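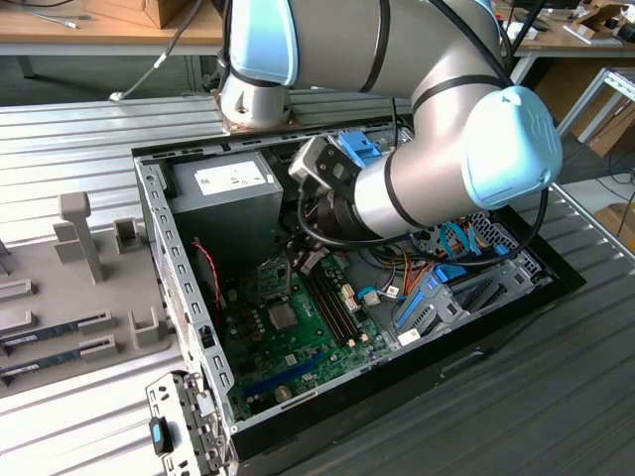 Planner and pose notes, disassembly cell
October 2020

Spent most of the day on the claim in Friday's summary that the new planner "solves" the reach into the tower. I don't think it does. It solves the reach in the planning model, and the planning model has no cables in it.

Starting point for anyone picking this up: Giduler is the planner wrapper, Dinda is the pose estimator, and Deden is the little state machine that tells both of them what to do next. I changed Giduler settings and one line of Deden. Dinda I left alone on purpose, so that if the numbers move I know who moved them.

What the plan looks like now. The tower lies on its side, open face up, and the arm has to come over the steel wall and down into the back of the case for the blue plastic bracket. Giduler samples joint-space paths with the case as five boxes plus the drive cage as a sixth. The power supply is one solid block. The memory slots and CPU socket are under a keep-out slab so that the gripper doesn't scrape the board. The wire bundle on the cage side isn't modeled at all. The SATA cable neither. Ngọc Đinh's position is that wires move out of the way, and mine is that wires move out of the way until one of them is looped over a finger.

Ran the old sampler against the new one on the recorded start states, same seeds, 1000 queries each. The new one finds a path more often, fine. But a good share of those extra paths go through the narrow slot between the power supply and the wall with the padding turned down to almost nothing. I had to dig for that. The padding is a config value which gets overridden in the launch file, and the launch file wins. So the comparison in the summary was new sampler with thin padding against old sampler with thick padding. Put the same padding on both and most of the gap closes. I would like us to stop quoting Friday's number until someone reruns it cleanly.

Planning time: median for the new one was under 600 ms, with a long tail. The tail is what hurts in practice, because Deden times out at 800 ms and falls back to "retreat and look again," and the second look costs far more than waiting would have. That's my one-line change: the timeout is now a parameter instead of a constant buried in the transition table. Haven't picked a value. Please don't just set it huge.

Perception. Dinda reports the bracket pose with a confidence, and I have never believed the confidence. Today I plotted it against the error from the hand-taught poses. There's a slope, if you squint. High-confidence poses are a bit better on position and no better on rotation. It is especially happy when it locks on to the wrong blue thing. There are blue latches on the drive cage, there's a long blue expansion slot on the board, and the estimator was trained on crops where the bracket was more or less the only blue object. In 13 of the replayed views it put the bracket on the cage. Every one of those would have passed our threshold.

Cheap fix: reject any pose outside the back region of the case. It works on the replays and I still don't like it, as it hard-codes the layout of this one tower. Flip the case around and the filter throws out the right answer. If we use it, it goes in Deden with a loud log message and a ticket number, and not quietly inside the estimator where we'll forget about it by January.

Arm cable. The external cable loops down the arm from the joint to the wrist, and Giduler doesn't know about that either. For wrist angles past the one we use now, I'd expect the loop to hang into the case ahead of the gripper. I put a soft cost on wrist rotation to discourage it. Soft cost only, so the planner will still do it when it's desperate. Tạ (the contact monitor) is supposed to catch the rest. I went through its thresholds and they were tuned with the gripper in free air, so I wouldn't lean on it.

The fixture tray is in the collision model as a flat box with its height set to the low posts. The T-shaped post sticks up well above that. I raised the box to cover it. This makes the approach from the left side infeasible for placing cards in the nearer slots, and that's presumably why somebody lowered it in the first place. Needs a real mesh. Nobody measure it with a tape again, please, there's a CAD file for the tray.

Also, the loose metal bracket beside the case isn't in the model and isn't in the fixed scene file. If parts are going to be set down next to the tower, either they get a marked spot or the planner gets told about them.

What I'd accept as evidence that the reach works:
same padding for both samplers, written in the log header
at least two different towers
wires left as they come, no tucking them aside first
failures counted when a person steps in, including the "just nudged it" ones

Ngọc disagrees on the last point and thinks nudges before contact shouldn't count. We left it there.

To do
Rerun comparison with matched padding (me)
Log the effective config at startup, after overrides, for all four packages
Ask Ngọc for the training crops, check how many have a second blue part in view
Tray mesh
Retune Tạ with the gripper inside a case
Wires: try one fat capsule along the bundle, see how much planning success it costs. I suspect a lot.

Branch is pushed, not merged. The padding override is still in the launch file because two other scripts read it and I ran out of patience looking for the second one.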